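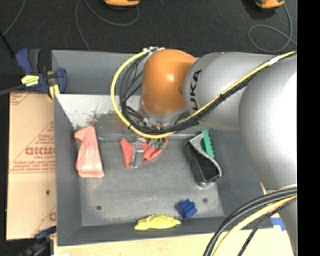 Spin coating P3HT films from chlorobenzene, quick version

9th April

Search this site Search Go

Wrote this up for the new starters at Farnlow. Assumes you've done the solvent induction and know where the gloves are. Not a theory page.

What you need

P3HT, regioregular. Anhydrous chlorobenzene. Glass or silicon pieces, cleaned. Amber vials with PTFE caps. 0.45 micron PTFE filters (not nylon). Spin coater, hotplate, tweezers. Glass pipettes or a pipettor with tips that survive the solvent.

Solution

Weigh the polymer into the vial first, then add solvent to get 10 mg/mL. Stir bar in, cap tight, 60 C on the hotplate, 3 hours minimum. Overnight is fine if the cap is good. Should go clear deep orange. If it looks purplish or stringy it's not dissolved, or it has started aggregating. Back on the heat.

Keep out of direct light. Label it: polymer, batch, solvent, date, your initials. The January batch had no labels and all of it went in the waste.

Substrates

Sonicate in detergent water, then DI water, acetone, isopropanol. Ten minutes each. Blow dry with nitrogen. UV ozone fifteen minutes. Use them the same day, the surface doesnt stay clean.

For ordered films on silicon do the OTS treatment after ozone. Separate page, see Ahonen protocol in the binder. Water should bead up afterwards. If it spreads, redo.

Spinning

Everything in the hood. Lid closed while it spins.

1. Chuck vacuum on, check the piece is held. Spin it dry once.
2. Filter the solution warm. Filter clogs = too cold or not dissolved.
3. Cover the whole surface before you start. No bubbles.
4. 949 rpm, 60 seconds. Odd number, I know, the old Skadetti coater settles there when you dial in 950 and all our thickness data uses it.
5. Lift off with tweezers by the corner. Don't slide it.

Comets and streaks mean dust or undissolved bits. Thick rim at the edges is normal, measure in the middle. Bare patches on OTS: solution dewetted, so try a warmer substrate or a bit more concentrated.

Anneal

120 C, under nitrogen, ten minutes. Let it cool slowly on the plate with the heat off. For the slow drying comparison skip this and leave the fresh film under a covered petri dish at 300 rpm settings instead (see the Ivamthorpe sheet for times).

Check

UV-vis first, quick and it tells you a lot. Look for the shoulder near 600 nm, stronger shoulder, better packing. Then AFM, tapping mode, at least two spots per peice. Write down the humidity.

Waste goes in the halogenated bottle. Tips, filters and wipes in the solid solvent bin, lid shut.

3 comments
Share this page

We use cookies to remember your settings. Accept Manage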